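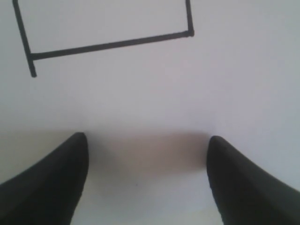
Drevitz says its new downtown parking plan will free up spaces for shoppers by the end of June. Shop owners have heard that before.

Under the plan, approved Wednesday night on a 5-2 vote, 491 curbside spaces will move from two-hour free parking to paid parking through an app called Traron. The first 20 minutes stay free. After that, drivers pay by the quarter hour until 6 p.m.

City parking manager Aurelio Paredes told the council that too many spaces are held all day by people who work downtown. He pointed to a one-week survey in March that found curbs on Mill Street 97 percent full at lunchtime.

The survey covered a single week, and it was the week the Kulora Theater hosted a regional dance contest. Asked whether that might have pushed the numbers up, Paredes said the contest was "one factor among several" and that staff had no plans to repeat the count.

Heledd Morris, who owns a shoe repair shop on Mill Street, said she has yet to see proof that charging customers brings in more of them. "They told us the same thing about the garage on Fourth," she said. "Go look at the top two floors any day you like."

The city also expects 3,000 drivers to sign up for the app in its first month. It did not say how it got that figure. Drivers without a smartphone will be able to pay at a kiosk, but only one kiosk is in the budget, and its location has not been picked.

Ekkachai Onsri, one of the two council members who voted no, asked for a six-month trial on a few blocks first. The motion failed without discussion.

Money from the meters will go to the general fund. An earlier draft had set it aside for sidewalk repairs.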